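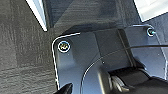 About us

Zamero is a small automation workshop in Heslow. We design, build and look after robot arms for firms that have never had one before. Most of our customers make or pack things in fairly small batches, and they come to us with one job they would like taken off people's hands.

The company was started by Henryk Zalewska and Gudrun Skjelbred, who had worked together at a packaging plant and spent a good deal of their time there fixing machines that other people had installed. Henryk runs the workshop and the mechanical side. Gudrun looks after the software and the training. There are seven of us now, all under one roof.

What we do

We fit arms, grippers and wrist cameras, write the programs that run them, and teach your staff how to change those programs. We also repair older equipment, including arms we did not supply. Our own control software is called Tridero. It comes with every system we install and there is no yearly fee for it.

Visiting us

We would rather you saw an arm working before you spend money on one. Our next open day is April 25, 2025. Doors open at ten and we finish at four.

On the day there will be two demonstrations, repeated through the morning and afternoon. In the first, an arm picks small parts from a tray and sets them down in order. In the second, Gudrun teaches an arm a new movement by hand and then lets visitors try the same. Each one takes 30 minutes, with time for questions afterwards. You are welcome to bring a part from your own line. If it is safe to handle we will try to pick it up, and if we can't, we will say why.

Last time we had visitors from a bakery, a seed merchant and the local college. The seed merchant, Kaczmarczyk, brought a box of paper packets that slid about badly. We changed the fingertips twice before lunch, and they later became a customer — their arm has now handled over 1,000 packets.

Practical points

Please wear flat, closed shoes and tie back long hair. Children are welcome with an adult. The workshop is on the ground floor and there is parking in the yard. Tea and coffee are free, but there is nowhere close by to buy lunch, so bring something with you.

There is no need to book unless you are coming as a group. School and college groups can also visit at other times of the year — ask for Gudrun when you ring.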